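STATION CHECK: HAND-HELD GRIPPER RECORDING, TABLETOP TASKS
Project Gosling, Setville room
Checked by: Ashley Mottram
Reviewed by: Ruth Yeoman
Date: May 29, 2025

Rack task. Target is 600 good examples before December. Bad ones don't count, however hard you worked on them.
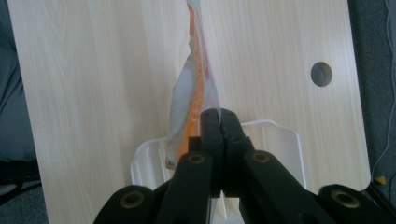
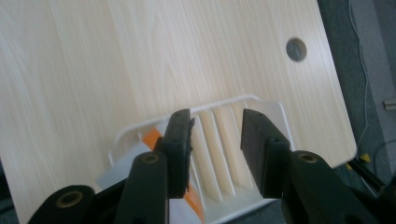 Rack task: jaws closed at the bag (first), jaws open at the rack (second).

1. Table steady, rounded corners intact. OK
Comment: Passed the lean test. Please stop inventing new lean tests.

2. Cables on floor clear of the operator's feet. FIX
Comment: White one runs down the right side of the table. Tape it. I have written "tape it" on 2 earlier sheets and the tape remains in excellent condition on its roll.

3. Floor clear of small items. FIX
Comment: Something yellow by the table corner. Claim it or bin it.

4. Gripper pivots checked for play, screws snug. OK
Comment: Left finger took a quarter turn. Girnomau's manual says to check every 36 recordings. We check when it rattles. Go with the manual.

5. Jaws open and close fully before recording starts. OK

6. Rack position changed between examples. FIX
Comment: 14 in a row with the rack in the same spot. The model will become a world expert on that spot. (R.Y.: Agreed. Move it, turn it, surprise us.)

7. Failed grasps labeled as failed. OK, mostly
Comment: "Kind of" is not a label Prallska's software accepts.

8. Operator break taken, wrist not sore. OK
Comment: Self-reported, so who knows.

Recheck items 2, 3 and 6 before the next session.

Questions: Ashley Mottram, Setville room | © 2025 Prallska | Back to top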